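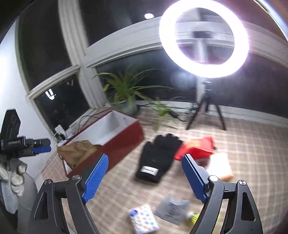
I promised a follow-up on the audio recorders, so these are my notes from the second month. For anyone new, I run a three-person communications office at a small college, and we have been trying to get faculty interviews onto the web without hiring a crew each time.

We bought two recorders in the spring. One lives in my desk drawer and the other goes out with whoever asks. Telma Valdebenito in the biology department has had it the most. She took it on a field course at Huvonthorpe and came back with 141 minutes of students talking about pond samples, most of it usable. The wind got into the last part, and I cut that.

The sound is better than I expected from something that runs on two AA batteries. The built-in mics pick up a voice fine across a desk. In a lecture hall they don't, and you want a clip-on mic plugged into the side. The mic input is noisy if you turn it past the middle, so I leave it low and raise the level later on the computer.

The menus are bad. To change the file format you go through four screens, and the recorder forgets your choice if the batteries come out. Sebastián Gaete lost most of a morning to this. He recorded an interview in the lowest quality setting and we had to do it over. I have now taped a card to the back with the settings written on it.

We sign_out through a paper sheet on my door. I tried an online calendar and people ignored it.

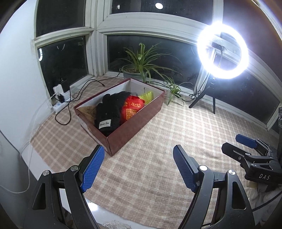

Open box on the plaid mat.

Editing takes longer than recording. A 15 minute interview costs me most of an afternoon by the time I have taken out the false starts, written the summary and found a photo to go with it. Catalina Garrido did two of them last month and her times were close to mine. We both think shorter is better. The pieces people listen to all the way through are the ones under five minutes.

As for listeners, the best one so far has had almost 100 plays. That was Aldana Huenchumán talking about the Quiroga letters in the library, and I think it did well mainly on the strength of her voice. I was hoping for more from the others, but we only link to them from the news page, and that page is hard to find.

Next I want to try transcripts. A couple of readers have asked for them and our accessibility office would like them too. I'll type the first few myself and see how long it takes before I ask for money. If you do this at your school and pay a service for it, leave a comment and tell me what it costs you.

I'll write again in December, after the budget meeting.

This site uses cookies. By continuing to browse, you agree to our use of cookies. OK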